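How does a song get on the radio?

When you turn on the radio, the songs don't play in just any order. Someone has picked them. The list of songs a station plays is called a playlist, and most stations change theirs every week.

Who picks the songs?

The person in charge is called the music director. Record companies and singers send in new songs, hoping to have them played. A busy station can be sent 200 songs in one week and may have room for only six of them. When a station puts a new song on its list, people in radio call that an "add".

Let's make up a station called Javero Radio. The music director listens to each new song and thinks about who will be listening. Are they kids on the way to school? Are they grown-ups at work? A loud song might suit the afternoon. A slow one might be saved for late at night.

What is rotation?

Rotation means how often a song is played. A favourite song in high rotation might come on every few hours. A song in low rotation might be played once a day, or less. Many stations use a computer program to put the songs in order, so the same singer doesn't come up twice in a row — but a person usually checks the list.

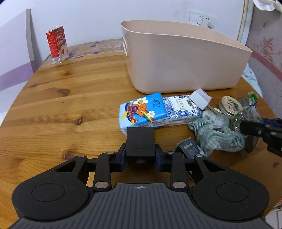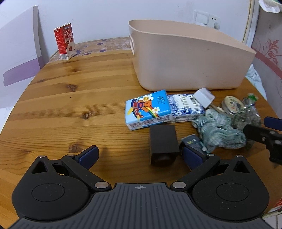 Edileuza Assunção wrote to us to ask whether listeners get a say too, as she had sent in the same request every day in January and never heard it once.

They do get a say, but it is a small one. Stations read requests and messages, and some ask groups of listeners to rate short bits of songs. If lots of people are tired of a song, it may be played less often. One person asking many times doesn't count for as much as many people asking once.

Do singers get paid?

The people who write songs are usually paid a small amount when their songs are played on the radio. Stations keep a record of what they play, and the money is shared out later.

Words to know

Add: a new song put on a station's playlist.
Rotation: how often a song is played.
Request: asking a station to play a song.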